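Filed under: Table & Home > Set-Up Guides
691 shares | 16 comments

Havetti Table Set, Section 3: Setting Out the Fruit Plate

This is the fun part! Your cloth is on and smoothed flat (see Section 2), so now you get to play with color.

You will need: one rimmed plate from the set, a mix of fruit in different sizes, a soft dry towel.

1. Wipe the plate and set it to the left of center. Leave the other side of the cloth open — the print deserves to be seen.

2. Rinse the fruit and dry each piece well.

3. Start with your largest fruit, toward the back. A big yellow citrus is perfect.

4. Build forward with the medium pieces. Put greens beside oranges and reds and watch both get brighter.

5. Tuck the small fruit into the gaps at the front and side. If a piece or two ends up partly over the rim, leave it.

6. Turn the plate until some of the painted leaves show. I could fiddle with this step all morning.

NOTE: Marks and freckles are fine. Annelies Prins, who wrote the first version of this guide, always picked the speckled ones on purpose, and her plates looked wonderful.

CAUTION: Do not use fruit that is split or leaking. Juice can stain a printed cloth. Blot spills right away with cold water — never rub.

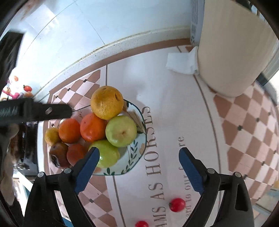 Fig. 3. Mixed fruit on the green-rimmed plate, with two cherry tomatoes on the cloth.

7. Finish with a couple of cherry tomatoes set down away from the plate. They are tiny, but that bright red really wakes up the whole table!

NOTE: Ripe fruit softens fast in a warm room. Check the plate every morning and swap out anything that gives when pressed.

To store the plate, wash by hand and go to Section 4.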